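Support > Bimanual Cells > Service Tickets > Closed

Tickets Parts Manuals Safety Notices Contact

Motion stop during two-arm handover, right arm, Clorimley cell at Feltside
Status: Closed with follow-up
Priority: 2
Opened: Sep 27, 2022
Site: Feltside assembly laboratory
Equipment: Clorimley two-arm bench cell, rail mounted
Service provider: Thoroddsen Field Support

Reported problem

The site reports that the right arm enters a protective stop when the two grippers come together over the center of the table. The left arm holds its position and continues to apply grip force. The operator is then unable to release the part from the control screen and must open the left gripper by hand. No injury and no damage to the arms have been reported. The site classed the matter as a safety concern on account of the manual release, and Thoroddsen Field Support has accepted that classification.

Information received from site

The cell had completed 1090 handover cycles since the last calibration, performed in March. The stop was first logged at cycle 922, and it recurred at irregular intervals over the 168 cycles that followed. The controller recorded code 130 (wrist torque limit exceeded) on each occasion. The site restarted the controller after the first stop and again after the second. Restarting cleared the code but did not prevent its return. Gripper speed had already been reduced by the operator before this ticket was opened. The original value was not written down.

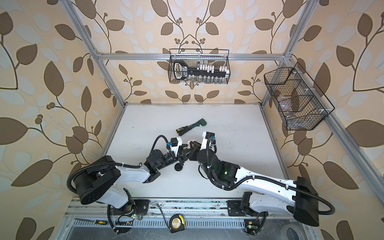 Handover position at the center of the table, both arms on the front rail.
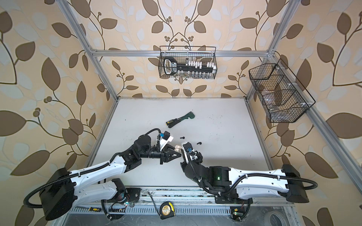

Initial assessment

Code 130 can result from a true collision, from an incorrect payload setting, or from a change in the position of one arm base relative to the other. The first cause was considered unlikely, as the torque trace rises slowly over the last part of the approach and shows no sharp peak. The payload table was requested from the site and found to match the parts in use.

Steps taken

1. Site instructed to suspend automatic operation and to keep hands outside the enclosure while either arm is powered. Confirmed by site.

2. Controller log and torque traces collected through the Pustodport service link. The first transfer failed and was repeated the same morning.

3. Both arms sent to the taught handover point at reduced speed with no part loaded. The right gripper arrived 5 mm closer to the left gripper than the taught value.

4. Arms powered down and locked out. Mounting bolts on both base plates checked with a torque wrench. Two bolts on the right plate were below specification. The left plate was within specification.

5. Right plate returned to its reference mark and all bolts tightened in the order given in the installation manual. Witness marks applied with paint pen.

6. Two-arm calibration repeated. The first attempt was rejected by the controller for excess residual error. The second attempt was accepted.

7. Handover program run for 130 cycles at the reduced speed and then at the standard speed from the commissioning sheet. No stop occurred in either run.

Cause

Loosened mounting bolts on the right base plate allowed the base to move along the rail. The two grippers then pressed against each other through the part during handover, and the right wrist reached its torque limit first. The reason the bolts loosened has not been established. The March service record shows that they were checked, but gives no torque values.

Grip release

The failure of the left gripper to release from the control screen is a separate matter. The program disables the release command while a handover is in progress, and a stop on one arm does not end that state. A change request has been filed with the Clorimley software group. Until a corrected version is installed, the site is to use the following procedure after any stop:

- Press the emergency stop and wait for both arms to report power off.
- Support the part with the long-handled tongs supplied with the cell – not with the fingers.
- Turn the manual release on the gripper.
- Record the cycle number and code in the site log before restarting.

Follow-up

Bolt torque on both plates is to be checked weekly and the values entered in the log. Thoroddsen Field Support will review the entries at the next scheduled visit. The change request remains open under its own ticket and should not be added to this one.

Contact Thoroddsen Field Support | Terms of Service | Back to top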